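Dirberg Institute for Home Automation
Guides > Household tasks > Guide 7: Clearing small items from a bed

How to judge whether a machine can tidy for you

Purpose of this guide

Members of the public often ask the Institute whether a robot can yet be expected to tidy a bedroom. The answer depends on the room, on the objects and on what the householder means by tidy. This guide sets out a simple method for finding out. It may be followed with a machine on loan, with a hand-held gripper tool, or with no equipment at all beyond a pencil and a sheet of paper.

The guide was last revised on 8th May. It replaces the February edition, in which the section on soft surfaces was incomplete.

What you will need

A bed or other soft surface with everyday items on it
An open bin or box for storage
A shelf within reach
A notebook
A timer

Step 1. Choose the task and write it down

State the task in one sentence, for example: "Every small item on the bedspread is to be put in the bin or on the shelf." Avoid the word "tidy" in the sentence itself. A person knows that a pillow belongs on the bed and a cardboard scrap does not. A machine must be given that distinction, either by instruction or by having been shown it many times.

Step 2. Sort the items by how they must be held

Place each item in one of four groups.

Flat and stiff: coasters, cards, small boxes
Soft and loose: clothing, ribbons, plush toys
Round or rolling: rolls of film or paper, balls
Clear or shiny: plastic wrappers, display cases

Present machines do best with the first group once the item has been lifted. The lifting is the harder part. A coaster lying flat on a bedspread offers very little edge to take hold of, and two fingers closing on it will tend to gather up the cloth as well. Where possible, tilt the item against something firm before the trial begins, and record that you have done so.

Step 3. Attempt each item seven times

Seven attempts are enough to show a pattern without becoming tedious. Return the item to the same place each time. Record a success only if the item ends where your sentence in Step 1 said it should. An item that is picked up and then dropped beside the bin is a failure, however well it was gripped.

Users of the Mulano hand tool should close the pads on opposite edges of a coaster and keep its face clear. Pressing on the printed side may mark it, and a covered picture is of no use if the item is to be recognised later.

Step 4. Change one thing

Repeat the trial with a single change. Suitable changes are a patterned bedspread in place of a plain one, a lower light, or a fuller bin. Patterned cloth deserves particular attention. Drawn outlines may be taken for the edges of objects, and a pale item on a pale print is easily missed. In the Reinholz trial flat, our testers made 40 attempts on a cartoon-print cover before moving to plain cotton, and the plain cotton results were plainly better.

Step 5. Compare with a person

Ask a member of the household to do the same work at an ordinary pace. Note the time taken and, separately, every decision made along the way. Items are often turned over, looked at, or put aside for someone else. These small judgements seldom appear in a demonstration, but they make up much of the chore.

Reading your results

If the machine succeeds at flat, stiff items and fails at loose fabric, your results agree with ours. The Institute does not at present advise relying on a machine to clear a bed unattended. Supervised use for a narrow group of objects is reasonable, provided that fragile belongings are first moved out of reach.

Completed sheets may be sent to the Institute by post or handed in at the Cillent reading room. Please write the type of gripper and the kind of bed covering at the head of the first page. Sheets without these two entries cannot be added to the record.

Next guide: Folding small towels 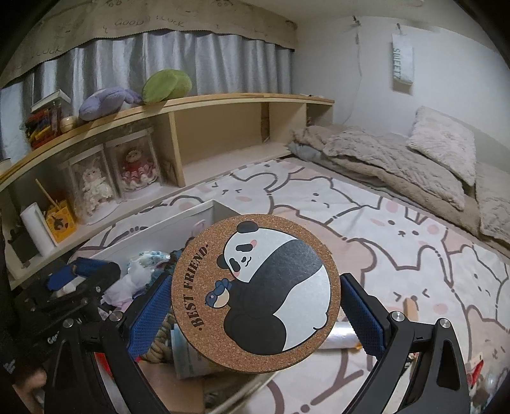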